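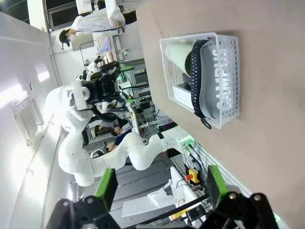

The paperwork for an old car is worth more than you'd like to admit, especially if you have ever spent a weekend hunting for the original window sticker on a day when a buyer was due at four. I have owned a 1968 coupe long enough to lose its build sheet twice, and both times it was in the house. The fix was embarrassingly cheap. A zippered fabric pouch, like the gray one that says CAMPUS, will take a folded build sheet, the spare keys and the little tags that came off the carburetor, and it sits nicely in a white plastic basket with holes in the sides. Get one with a big ring on the zipper. You will be opening it with cold hands.

Those of you with a proper office in the garage may skip ahead. Everyone else, a few habits that have kept my car's history in one piece.

Copy the build sheet before you do anything else with it. These things spent decades stuffed into seat springs, and the paper has the strength of a pie crust. Lay it flat on the scanner glass, don't feed it through the rollers, and scan both sides even if the back is blank. Then put the original away and show people the copy. Most of them only want to see the paint code anyway.

Do not laminate it. I know it looks tidy. I know your brother-in-law has a machine. Heat and glue are forever, and a buyer who cares will knock money off while you stand there explaining how well protected it is. An archival sleeve costs less than a quart of oil.

Tags and small parts

Date-coded parts are the next thing to wander off. When a piece comes off the car, it goes in a bag with a card, and the card says what it is, which side it came from and the month. "Bolt, long" is not a label. I have a coffee can of bolts labeled that way by me, in June, in a good mood.

Pencil on a card lasts. Marker on a greasy bag does not. If you must use marker, wipe the bag with a little rubbing alcohol first and let it dry, and put the card inside as well for when the marker lets you down.

Keep original parts that you replaced, even the ugly ones. My first water pump weighs about as much as a small dog and leaks like one, but the casting number is right. It lives on the bottom shelf, wrapped in an old towel. The shelf is a Derham steel one, rated for 800 pounds, and I have been testing that.

Receipts

Thermal paper fades. The receipt from the parts counter that proves you bought the good brake shoes will be a clean white strip in a couple of summers. Photograph it the day you get it, and name the photo something a person could find. Mine used to be called things like "receipt new" and "receipt new new."

Write the mileage on every one. My own pile has 107 of them, and the first 30 are no use for anything except proving I like spark plugs.

For the running log I use a plain bound notebook. I tried the Catness garage app for a winter and liked it fine until I changed phones. The notebook has not asked me for a password yet — it has had transmission fluid on it, though, so the copying rule applies here too.

Where to keep it all

Not in the car. The glove box is damp, it's hot in the sun, and if the car gets stolen the thief gets the full history as a bonus. A closet on an inside wall is good. An attic is bad, and so is a basement floor, however dry you say it is.

If you drive to shows, carry a folder of copies and leave the originals at home. I took mine to the Harnlow summer meet one year and a nice man set his lemonade down on the fender tag sheet. We are still on speaking terms. The ring has faded to a light tan.

Last, tell somebody in the house where the stuff is. My wife knows it as "the basket," as in "don't touch the basket," and can put her hand on it in under 90 seconds. I have never beaten that time.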